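Braltance Household Appliance Energy Log
README and data card, release 2

Summary

The Braltance log is a set of plain CSV files recording how much electricity small kitchen appliances use in ordinary homes. It covers kettles, toasters, microwaves, rice cookers, slow cookers and coffee machines. Fridges, ovens and dishwashers are left out. The data was collected in 40 households in Victoria and Tasmania over 18 months, using plug-in energy meters that report once a minute.

The log was put together for people who want to model standby load, check the claims on an energy label, or teach basic time series work with data that has not been tidied to death. It is not suitable for billing disputes or for safety testing.

What's in the download

households.csv – one row per household, with dwelling type, number of occupants (banded), tariff type and whether there is rooftop solar.
appliances.csv – one row per appliance, with category, approximate age, rated power from the compliance plate and the meter it was plugged into.
readings/ – one file per appliance per month, with timestamp, watts and cumulative watt-hours.
events.csv – start and end of each detected use, built from the readings by the script in tools/.
notes.csv – free text from households, lightly edited to remove names and street addresses.

Timestamps are in UTC. The local offset is given in households.csv, and you will need it if you are looking at time of day, as daylight saving changes fall inside the collection period.

Collection

Each household was sent a box of Ulunano meters and a printed sheet explaining where to plug them in. Participants chose which appliances to monitor. They were asked to leave the meters in place and to carry on as usual, including switching things off at the wall if that was their habit. Readings were sent over the home wi-fi to a small server and copied out once a day.

The meters are rated to within 2 per cent above 50 watts. Below that they are less reliable, and standby figures should be treated as indicative. We checked a batch of meters against a bench instrument before posting them and again when they came back. Corrections were applied only where the drift was the same at both checks. The column "corrected" in appliances.csv shows where this was done.

Microwaves

Microwaves need more care than the other categories. Most have a clock or display that draws a few watts all day, and in a lightly used appliance this can add up to a fair share of the yearly total. Older models with a mechanical timer often draw nothing at all between uses.

At reduced power settings many microwaves switch the magnetron fully on and off in cycles. The minute readings do not catch this well, so a defrost programme can look like several short uses. The event script joins uses that are less than two minutes apart. Inverter models hold a steadier draw and are flagged where the household could confirm the type.
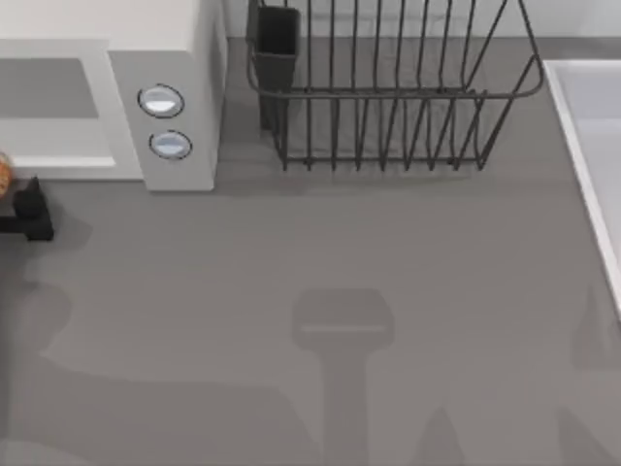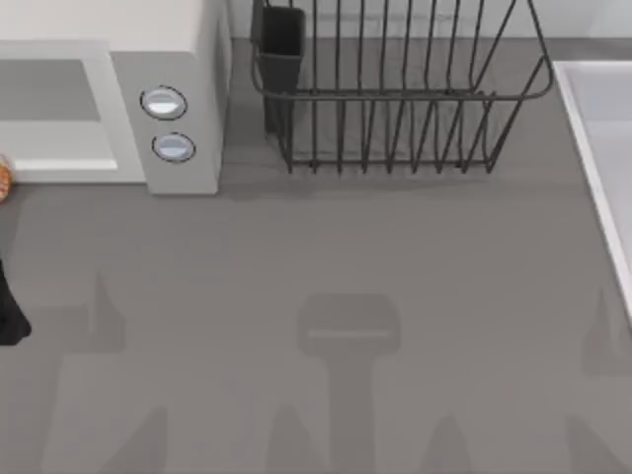

White microwave at the edge of a grey counter, both views.

Why is the measured power of a microwave higher than the wattage printed on the door?
The figure on the door is usually cooking output, meaning the power delivered to the food. The meter records what is drawn from the socket, and that also covers losses in the magnetron and power supply, plus the fan, lamp and turntable motor. Use the input rating on the compliance plate when comparing with this data.

Missing data

Almost every household has gaps. The usual causes are a wi-fi outage, a meter moved to another socket, or a power point switched off. Gaps are left as gaps and have not been filled. A switched-off power point and a lost connection look the same in the readings, so do not count missing minutes as zero use.

Two categories are thin. There are few rice cookers, and the slow cookers were used almost entirely in the colder months. We would not publish averages for either without saying so.

Known problems

- Some kettles share a meter with a toaster through a double adaptor. These are listed as category "mixed" and are skipped by the event script.
- Households with solar are over-represented compared with the wider population. No weighting is supplied.
- Appliance age is self-reported and often a guess.
- Early June readings from the first households have duplicate rows. Drop exact duplicates before summing.

Changes since release 1

Event detection now uses a threshold set for each category. The old single threshold missed coffee machines on keep-warm. Column names are in lower case throughout. The Bilgin import format has been dropped, and a conversion script for the Ornovska dashboard has been added to tools/.

Licence and citation

The data is free to use and share with attribution. Please cite it as "Braltance Household Appliance Energy Log, release 2". Scripts in tools/ are under a separate licence, included in that folder. Corrections are welcome through the issue tracker – please give the appliance ID and the month of the file.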